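The First Robot Is the Cheap Part

By Radomir Obradović

When the owners of Drenari, a company that packs baked goods for hotels and train kitchens, decided last year to buy their first robot arm, they wrote one number on a sheet of paper. It was the price of the arm. In July they threw this sheet away and started again, and I was asked to sit with them and help.

I have worked on this kind of purchase for a long time, on both sides of the table. The mistake is nearly always the same. People budget for the machine and forget the table under it, the fingers on the end of it, and the weeks when a paid person stands next to it and changes small things.

The test area is a good place to save money. For early trials you do not need a machined plate with pins. Cardboard and blue masking tape are enough to make a grid, and the grid lets you put a plate or a bowl back in nearly the same position each time.

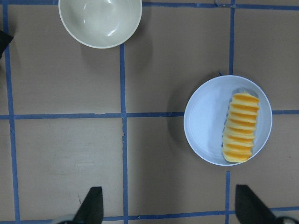 Drenari asked two suppliers for offers. Robichaud wanted to sell a complete cell with fence, conveyor and software, and would not divide the price. Sternar gave a list of 117 lines, which took us a full afternoon to read, but we could remove what we did not need. We removed a second camera and a painted steel base. We kept the training days, although the finance manager wanted them out.

Fingers deserve their own line in the budget. A simple pair may cost you 648 dollars, and you will not buy only one pair. A finger that holds the rim of a plate well can be too hard for soft pastry, and the shape you like in the catalog may be too wide for a tray with a raised rim. I advise to plan for three sets in the first year — and to order the second set only after the first has done real work.
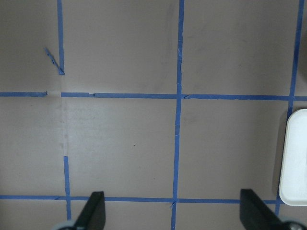
Time is the other hidden cost. Drenari planned up to 116 hours of trials before any decision about the production line. The shift leader thought this was too much. I thought it was a little short, and we agreed to look again at the halfway point. These hours must be paid from the project, otherwise the packing department pays for them and soon starts to dislike the robot.

Small supplies should be in the plan too. Tape tears and must be laid again, cardboard gets scuffed, and cables always seem to be one meter too short. We put 1223 dollars under this heading for the year. The finance manager called it the drawer money, and the name stayed.

The company Sarska, which rents equipment by the month, was also considered. Renting is more expensive if you keep the arm for two years. For a buyer who is not sure which product to start with, I would still ask for such an offer, and read carefully who pays for the transport back.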